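제3장 스마트 계약과 오라클 문제

스마트 계약은 정해진 조건이 충족되면 스스로 실행되는 프로그램이라고 흔히 소개된다. 틀린 말은 아니지만, 조건이 충족되었다는 사실을 누가 알려 주는가라는 질문이 빠져 있다. 계약 코드는 체인 바깥의 기온도, 환율도, 화물의 도착 여부도 직접 확인하지 못한다. 외부의 값을 체인 안으로 넣어 주는 장치를 오라클이라 부르며, 이 장에서는 그 장치를 어디까지 믿을 수 있는지 따져 본다.

화물 보험 서비스 Noditz의 소개 자료에는 ‘신뢰가 필요 없는 보상’이라는 문구가 있었다. 그러나 도착 시각을 입력하는 서버는 2대였고, 둘 다 같은 회사가 운영했다. 계약 109건이 코드대로 처리되었다는 보고도 입력값이 옳았는지는 말해 주지 않는다.

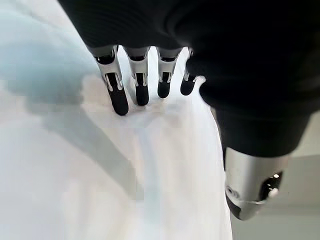

3.1 오라클은 무엇을 보증하는가

서명된 데이터는 누가 보냈는지를 보여 줄 뿐, 그 내용이 사실인지는 보여 주지 않는다. Cyprian Kubiak은 이 차이를 흐리는 설명서를 일단 의심하라고 권한다. 정보원을 여럿 두는 방식도 흔히 해결책으로 제시된다. Skultance는 노드 100개의 중앙값을 쓴다고 밝혔지만, 노드들이 모두 같은 시세표를 읽는다면 숫자가 늘어난 만큼 안전해졌다고 보기 어렵다. 다음 절에서는 입력값이 잘못되었을 때 이미 실행된 계약을 되돌릴 수 있는지 살펴본다.

이 사이트는 쿠키를 사용합니다. 계속 이용하시면 쿠키 사용에 동의하는 것으로 간주됩니다. [동의] [설정 변경]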